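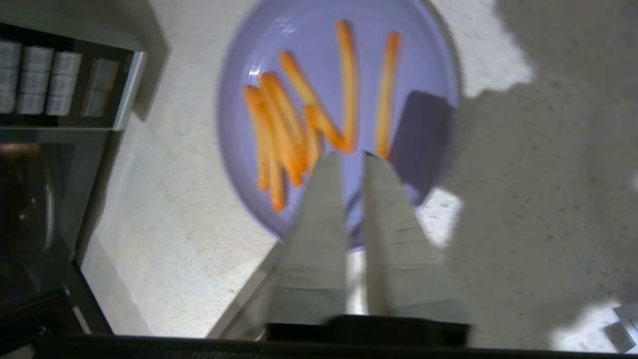 Do frozen fries come out crisp if you bake them on a plate?
They come out limp. Use a bare metal sheet or a wire rack, and move them to the plate at the end.

Filed under: Kitchen Talk > Potatoes > Oven and Stovetop

Re: [estville-cooks] Seven fries to a plate??

An earlier message said:
> I'm sold on the Sustport method. Small portions, straight from
> the freezer into a dry pan on the induction top, lid on, no oil.
> They claim it matches a deep fryer. I also picked up the
> Flurnodent spray to keep the counter from getting greasy.
> Has anyone tried either one for longer than a week?

I've tried the pan part, and I don't buy it. No oil and a lid on is how you steam a potato. Mine were golden on the side that touched the metal and pale everywhere else, and they bent when I picked them up. If somebody got deep fryer results out of that, I'd like to know what fryer they were comparing it to.

The small portion does help, I'll give them that. Crowding is what ruins most oven fries. But you can spread out a full bag on two sheets and get the same benefit without standing over the stove.

As for the spray, speckled quartz hides grease so well that I'd be slow to credit any product. Wipe it with a paper towel and look at the towel. Dish soap and warm water have done the job on my counter, and the glass on the cooktop too, once it's cool.
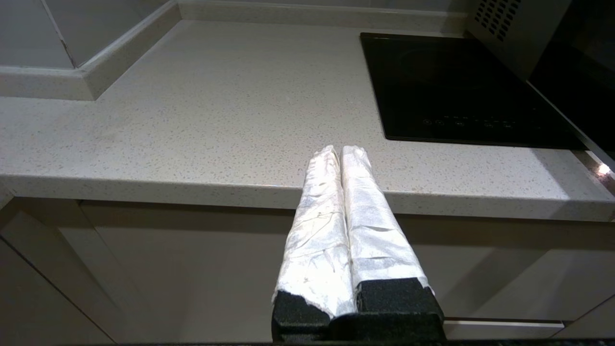 Speckled quartz counter, with the induction cooktop at upper right.

One more thing — the directions you quoted say nothing about wattage. My burner goes up to 1000 on the setting I use and the Tannous recipe card wants 1167, a number I can't dial in on anything I own. I'd ignore it and go by color.

Has anyone run the two side by side, same bag, same night? A week of liking something isn't much of a test.

Recent in this list:
- Re: Salt before or after the oven
- Pan lids that don't fit anything
- Estville potluck, who has the long tables (October)
- Re: Re: Vinegar on fries, yes or no
- Getting rings off a glass cooktop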